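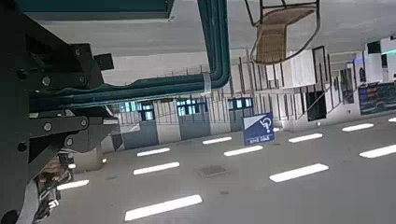 Home | News | Business | Buildings | Events | Contact

Filed under: Buildings & Interiors

Upstairs at the Ortner building, the chairs came first

Nov 14, 2021

Print this article | E-mail to a friend

The upper floor of the Ortner building in Brerkthorpe had been used for storage for so long that most people who worked downstairs had never been up there. The woman who manages the building had the last of the boxes moved out in May. She has been furnishing the floor a little at a time.

"I bought chairs before I had any idea what the room was for," she said. "People told me that was backwards. But you can't stand in a big room and think for an hour. You need to sit down."

The chairs she picked have woven wicker seats and thin black metal legs. She found the first 4 at a restaurant closing sale and went looking for more like them.

"I sat in a lot of chairs. The padded ones were comfortable, but they looked heavy, and I knew we'd be moving them every week. I can carry one of these in each hand."

The floor covers 2,463 square feet. It has a pale gray finish that she had wanted to replace until she got a price for the work. Now she says she would keep it anyway.

"It's easy on the eyes and it shows you where you haven't swept. The old plan had carpet tile over the whole thing. I'm glad we couldn't pay for it."

She was asked whether the white pillars get in the way.

"They do if you want one long table. We tried that. Whoever sat in the middle couldn't see the person talking. So we went to small tables and let the pillars split the room up for us. Each group gets its own bay, and it's quieter than you'd think."

The railing was a longer story. It has thin metal balusters, and a contractor suggested taking it out and putting up glass panels from a company called Skorex. She had a sample panel brought in and leaned it up for two weeks.

"By the second day it had handprints all over it. I spend enough time on the windows. We kept the metal, tightened it up where it was loose, and put the money into lights."

The lighting is in strips along the ceiling. She said the old fixtures buzzed, and that she had stopped hearing it until an electrician pointed it out. The strips cost some $400 more than the cheapest choice.

The dark green color was chosen from a card. She had asked for something that would hide scuffs and not look like a school hallway.

"The painter wanted to go with gray for everything. We already had gray on the floor and on the lower part of the walls. I said give me one thing that isn't gray."

Asked what she would do differently, she said she would have measured the stair before ordering tables. Two of them had to go back. She also would have bought felt pads for the chair legs on the first day.

The room is open to tenants for meetings and lunch. Grillex, which rents space on the ground floor, has booked it for its winter sale planning, and a sewing group has asked for evenings.

She still wants blinds for the windows and a coat rack near the door. A quote for the blinds is due back next month. The coat rack she plans to build herself.

Print this article | E-mail to a friend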